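# Folding and Packing T-Shirts for Bevora Orders: Frequently Asked Questions

Last revised 2022-01-21. Maintained by Zhenhua Qian. Corrections go to Cameron Kerslake, who keeps the master copy.

These answers apply to short-sleeved cotton and cotton-blend T-shirts, adult sizes, shipped flat in a poly bag. Polo shirts, long sleeves and anything with a zipper are covered in the Bergeron sheet.

## Before folding

### Which fold is the standard one?

The board fold without the board. The shirt lies front side down, each side is turned in toward the center with its sleeve folded back on itself, and the body is then folded from the hem up toward the collar. The finished piece is a rectangle with the collar centered at one short end.

The file name for this fold in older order sheets is "Promance flat." It is the same fold. The name came from the first customer who asked for it in writing.

### What is the finished size?

It depends on the bag, which is given on the order sheet. The folded shirt should leave a margin on both long sides of the bag wide enough for a finger. If it has to be pushed into the bag, it is too wide and should be refolded with the sides turned in further.

Do not correct the width by squeezing the folded shirt. The layers shift and the collar goes off center.

### Does the shirt need to be pressed first?

No, unless the order sheet says so. Shirts out of a carton have transport creases, and most of these relax once the shirt is spread and smoothed by hand. Work from the center outward with a flat palm. Two passes are enough for jersey. Heavier fabric can take a third.

Creases across a print are a separate matter. See "What about creases in the print?" below.

### Can I fold a shirt that feels damp?

No. Set it aside on the drying rail and mark it on the sheet. A damp shirt in a closed bag will smell within days, and the bag fogs on the inside. This was the cause of most of the returns on the May order.

## The fold, step by step

### How should the shirt be laid out?

1. Check the table for lint and loose thread. Wipe if needed.
2. Lay the shirt down with the collar to your right and the hem to your left. Left-handed folders may reverse this, but must then reverse every step after it.
3. Pull the two hem corners apart until the hem is straight. Do not stretch it.
4. Pull the two shoulder points apart in the same way.
5. Smooth from the center toward the edges.

The side seams should run parallel to the long edge of the table. If one seam rolls toward the front, the shirt has been cut off-grain. Fold it by the collar and shoulder points and ignore the seam.

### What order do the side folds go in?

Far side first, then near side. The far side is harder to see and harder to reach, and it is easier to match the near side to it than the other way around.

For each side:

1. Take the shoulder halfway between the collar and the sleeve seam.
2. Take the hem at the matching distance from its corner.
3. Turn the side in along the line between these two points.
4. Fold the sleeve back on itself so that it lies within the width of the folded side.

The sleeve should not cross the center line. On larger sizes it will, and a second small fold at the cuff takes care of it.

### What about the last fold?

Hem to collar, in two turns. The first turn brings the hem up to a third of the length. The second brings that fold to just below the collar seam. Turn the shirt over and check that the collar is centered.

Some folders prefer a single fold in half. This is acceptable for children's sizes only.

### Why front side down?

The front ends up on the outside of the finished fold, with the collar visible at the top. Laying it front side up gives a fold with the back showing and the label exposed.

The exception is a shirt with a back print and a plain front. Botmont orders are mostly of this type. Follow the order sheet: if it says "show back," lay the shirt front side up and fold in the same order.

### My sleeves keep coming out uneven. What is wrong?

Usually the shoulder points were not matched at the layout stage. Measure from the collar seam to the fold line on both sides. If the two figures differ, open the shirt fully and start over. Adjusting a single sleeve after the body fold moves the layers underneath it.

A less common cause is a twisted sleeve seam. Check a second shirt from the same carton. If it has the same twist, report the carton and continue.

## Prints

### How do I handle a printed shirt?

The print should never be folded along a sharp line if it can be avoided. Find where it sits before making the first fold. Chest prints normally clear the side folds. Prints near the hem or along a side seam do not, and these need a decision at the layout stage.

For a print near the hem:

- Place the first turn above or below the print, whichever gives a fold closer to one third.
- If neither clears it, use a loose roll for the first turn and press only the outer edge.
- Never place a clip or a band over a print.

### What about creases in the print?

Creases in the bare cloth next to the print can be smoothed by hand. Creases in the print layer itself cannot, and rubbing can lift the edge of it. Place the shirt on the rest shelf, print side up, unfolded, for the remainder of the shift, then look again. If the crease is still sharp, the shirt goes to pressing.

Sarla Chauhan decides on doubtful cases. Her rule is that a crease visible at arm's length is a reject and a crease visible only up close is not.

### Is tissue needed between layers?

For thick or raised prints, yes – one sheet, cut to the width of the folded body, laid over the print before the first turn. For thin prints it is not needed and only makes the fold slip.

## Table and surface

### What should the table be covered with?

A smooth sheet that does not shed. Plastic sheet is suitable and cheap to replace. Paper is not suitable, as it tears at the front edge and leaves fiber on dark shirts. Felt grips the cloth and makes the side folds harder.

The sheet should hang over the front edge of the table so that the hem of the shirt cannot catch on the underside. Tape it beneath the table top, not on top.

### Does it matter if the sheet is wrinkled?

A little. Small wrinkles have no effect on the fold, but a ridge under the shirt can be mistaken for a crease in the cloth, and people then smooth the same spot several times without result. Lift the shirt and look before a third pass.

### What color should the surface be?

Dark for light and bright shirts, light for dark ones. A yellow-green shirt on black shows its outline clearly, and the hem and sleeve edges are easy to find even when the side is only partly turned in. 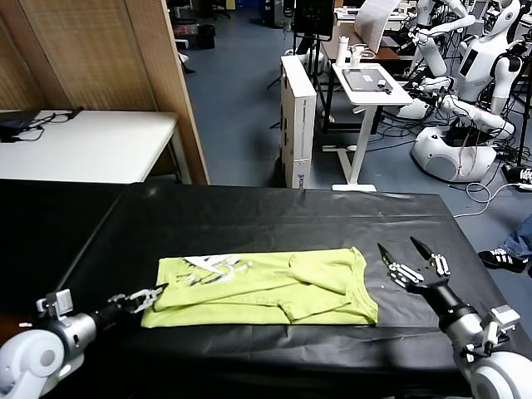
Contrast matters most at the second side fold, when the edge of the far side has to be matched by eye. On a surface close to the color of the shirt, errors here are often missed until the piece is turned over. If only one sheet is available, use black and keep a light one for the black and navy sizes.

Glossy sheets reflect the ceiling lights along every fold in the plastic. This is tolerable for folding. It is a nuisance for print inspection, which should be done on a matte surface.

### How high should the table be?

Level with the wrist when the arms hang straight, or slightly above it. A low table causes people to lean on the shirt while reaching for the far side, and leaning moves the layout.

## Bagging and counting

### Which way does the shirt go into the bag?

Folded edge first, collar last, so that the collar sits at the opening. Hold the shirt flat on the palm and draw the bag over it. Pushing the shirt in bends the lower corners.

Press the air out toward the opening before sealing. Keep the adhesive strip off the collar. A strip that touches ribbed cloth pulls threads when it is removed.

### How many shirts go in a carton?

| Fabric weight | Shirts per carton |
|---|---|
| Standard jersey | 100 |
| Heavy jersey | 84 |

Stack in layers of equal height and alternate the collar direction from one layer to the next. Without alternation the collar side builds up and the stack leans.

Short cartons must carry the actual quantity on the label. A carton of 95 labeled as full was accepted once at our end and refused at the customer's.

### How are folded pieces checked?

Umesh Tomar pulls eight shirts from each closed carton. For each one he checks the collar position, the width against the bag, the sleeve folds and the print. One failure is noted. Two failures open the carton.

### Can a rejected shirt be refolded?

Yes, as long as the cloth is clean. Shake it out fully, lay it out again and smooth across the old fold lines before starting. Refolding from a half-open state keeps the old error.

Shirts refolded more than twice go to pressing regardless of how they look.

## Requests and changes

### A customer wants a different fold. Who approves it?

Chrysoula Giannakopoulos. Send a folded sample in the intended bag along with the order number. Written instructions alone are not sufficient – the same words have been read in different ways by different customers.

### Can I suggest a change to this page?

Yes. Give the heading of the answer, the current wording and the proposed wording. Changes to carton quantities also need the new carton dimensions and a filled weight.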